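The Study Corner at Skovville, In Pictures

We've finally sorted out the little study corner in the Skovville flat and I'm so pleased with it! It took 2 weekends (plus one Wednesday evening when I should have been cooking) and a lot of shuffling things back and forth. The desk is the Likport, the low cabinet is the Firnik, and everything else we already had.

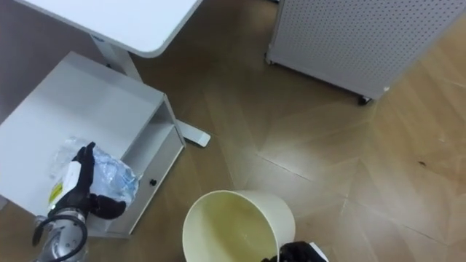 White furniture was my one firm wish for this corner, and I'd choose it again tomorrow. The Firnik is a lovely low thing, 60 cm deep, and it swallows far more than you'd expect - printer paper, cables, all the post I'm avoiding. I like that it has an open shelf as well as a closed front, so the stuff I grab daily doesn't get shut away. The small round black knob is my favourite bit, a tiny dark dot on all that white. And oh, that floor! The slanting grain makes even a plain desk leg look good.

Next up, the big white box that cleans the air. I was worried it would take over, but the rows of tiny holes on the front are really rather smart, and it goes so well with the cabinet.
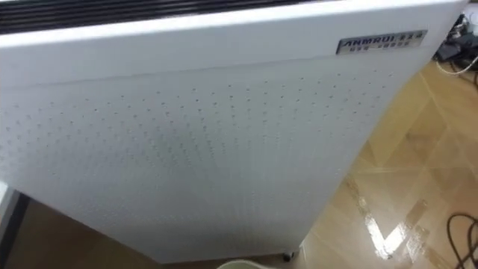

How often should you dust an air purifier?
Every couple of weeks is plenty for the outside, with a soft dry cloth over the front and a brush along the vents. Switch it off first, and check the manual for the filter.

We did try a darker desk before this one, the Dantas, which was 63 cm deep and a real beauty in the shop. At home it made the whole corner feel gloomy, so back it went, and the Likport came up the stairs instead (24 screws, all of them used, hurrah).
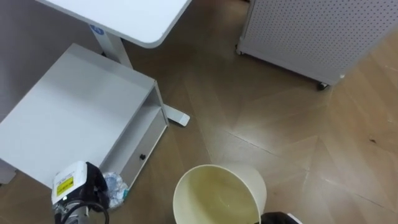 Still to come are a lamp and a proper chair, as I'm currently borrowing one from the kitchen and it squeaks. I'm also tempted by a small rug, though it seems a shame to cover up any of that wood. More pictures in July, once the lamp's up!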